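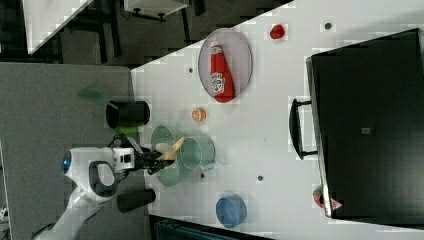

Rilolex, February

The woman who sets the tables at Amoah would like it known that she did not choose the ketchup. "It came with the play food," she says. "So it goes on a plate, lying down, like a fish."

Amoah lends out toy kitchens, and she is the one who decides what is in them. Her stock list runs to 3781 pieces, a number she gives with the weariness of a person who has washed most of them. She has been at it for 10 years. Before that she worked in a real restaurant, where, she points out, the oranges were easier to find when they rolled under something.

Her rule for a white table is to leave a good deal of it white. The plate goes near the top, with the ketchup on it and a small red fruit off to the right. The orange gets a place to itself. "People want to pile it all up in the middle – it looks generous. Then you can't pick up one thing without moving four."

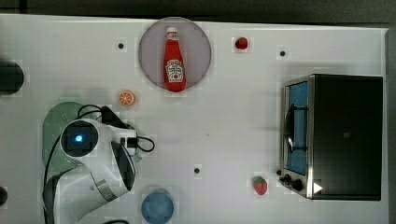

She is less strict about color. Her first sets were all primary red and yellow, and after a season of looking at them she began ordering pale greens and a dusty pink that the supplier, Eltetel, sells as "rose clay." She calls it the color of a hospital waiting room and has bought it every year since.

Is the small red fruit a tomato or a strawberry? She declines to rule. "I've heard both argued with real feeling. On my list it's 'fruit, red, small.' I have 54 of them and I'm not reopening the matter."

What she will argue about is bowls. A play kitchen needs something to put things into, she says, and most sets are long on food and short on anything to hold it. Her own sets go out with at least 8 containers, cups included. The Wenulura set, her favorite, had more bowls than food, and came back with a thank-you note and a real potato. 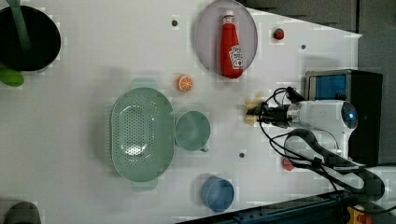

What gets lost most often?

Lids and spoons, she says, followed by anything orange. The big pots always come home, usually with a missing piece from some other set inside. She checks them first when a box is returned, then wipes everything down with dish soap and leaves it on a towel overnight.

She does not own a toy kitchen herself. At home she keeps two plates and one good pan, and the ketchup stands up in the refrigerator door.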